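The Slow Train to Sudovberg

The cider weekend at Sudovberg starts on a Friday in October, when the growers along the Skekison road open their barns and let people taste what they pressed that week. Most visitors drive up from the city. The better way to go is the old valley train, which leaves at noon and stops at every village on the line.

Xinyi Duan has run the tasting room at Ramalho Orchard for four seasons. She pours a dry cider first, then a sweeter one made from late russets, and she will tell you which barns are worth the walk. On the weekend she opens at ten and closes when the barrels are empty, usually by late afternoon.
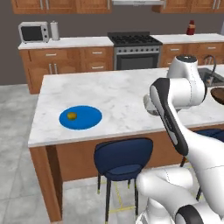 Do you need a ticket for the barns?

Entry is free at all of them, and you pay by the glass. The only thing that sells out is the Saturday supper at Drulleck, a long table in the old packing shed with seats for 80. Call ahead for that one.

The walk between Ramalho and Drulleck is two miles on a gravel lane, mostly flat, with a short climb near the church. Bring shoes that can take mud. There is a bench at the top of the climb and a tap for filling bottles. Past the church the lane splits - keep left, or you will end up at the quarry.

Drulleck is the larger of the two farms and the noisier one. A brass band plays in the yard after lunch, and the press runs all afternoon. Children can turn the handle on a small one set up by the gate. The fresh juice is sold in jugs and should be kept cold on the way home.

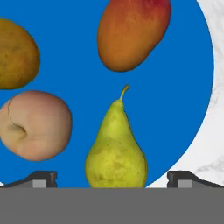
Where is the best place to stay?

Rooms in Sudovberg itself go early, so try Skekison, one stop down the line. The inn across from the station serves breakfast from seven and will hold bags after checkout. The last train back to the city leaves on Sunday evening, and it fills up fast with people carrying apples.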